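Cómo planificar la compra de un puesto con dos brazos robóticos (sin llevarte sustos en el presupuesto)

Por Abelardo Gallardo
16 de enero de 2024

En julio nos aprobaron el dinero para montar el segundo puesto de manipulación en Pramstead y me tocó hacer la lista de la compra. ¡Qué gusto da! Y qué fácil es olvidarse de media docena de cosas. He ordenado mis notas por si estás a punto de pedir tus primeros presupuestos.

Paso 1. Escribe las tareas antes de mirar catálogos

Una página basta. Pon qué objetos vas a mover, cuánto pesa el más pesado, si son blandos o rígidos y si hace falta sujetarlos con las dos manos a la vez. Nosotros pusimos 500 gramos como carga máxima por mano y eso nos quitó de en medio la mitad de las opciones (las más caras, por cierto). Si trabajas con tela o papel, dilo bien claro, porque cambia por completo la conversación sobre la mano.

Paso 2. Decide entre pinza y mano con dedos

La pinza de dos dedos es más barata, más fácil de reparar y suficiente para cajas y piezas regulares. La mano con varios dedos se luce con objetos pequeños, irregulares o deformables. Mi consejo: pide una demostración con TUS objetos. Harriet Mercado, que lleva las compras en Figueroa, manda al proveedor una caja con sus propias piezas y no firma nada hasta verlas cogidas y soltadas. ¡Copiadle la idea!

Paso 3. Separa el presupuesto en partidas

Estas son las que uso yo:

Brazos y base
Manos o pinzas, con un juego de dedos de repuesto
Sensores de muñeca y sus conectores
Cableado, bridas y canaletas
Mesa, suelo y fondo
Instalación y formación
Mantenimiento del primer año

La partida de cableado y pequeños accesorios siempre se queda corta. En nuestro caso salió por 2.793 euros, y la primera versión de mi hoja ni siquiera la incluía. Los brazos y las manos se llevaron aproximadamente el 72 % del total, así que el resto no es calderilla.

Paso 4. Mide la mesa con los brazos encima

Dibuja en planta el alcance de cada brazo y marca dónde se cruzan. Ahí va el trabajo a dos manos. Una hoja de color sobre el tablero va de maravilla para delimitar esa zona, cuesta céntimos y la puedes mover mientras pruebas. Después dibuja los cables, con su holgura, y las tomas de corriente.

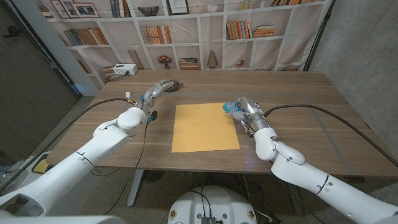
Tiempo de lectura: 3 minutos

Con los dos brazos trabajando sobre la mesa se ve enseguida adónde se va el espacio: el cable negro que baja de la muñeca izquierda cruza el tablero y cae por el borde delantero, y la caja de enchufes ocupa su propio rincón al fondo. Apunta esos metros en la hoja de compra, y añade una canaleta si el tablero lo permite.

Paso 5. Compara ofertas con la misma plantilla

Flaltarent nos ofrecía alquiler con opción a compra y Nillis, venta directa con formación. Imposible compararlos hasta que pasé las dos ofertas a una sola tabla a 2 años, con repuestos y mantenimiento dentro. Pregunta siempre el plazo de entrega de una mano de sustitución, por escrito.

Paso 6. Guarda un margen

Yo reservo un diez por ciento sin asignar. Se gasta en conectores, en otro soporte, en una segunda regleta. Y si al final sobra algo, ¡más dedos de repuesto!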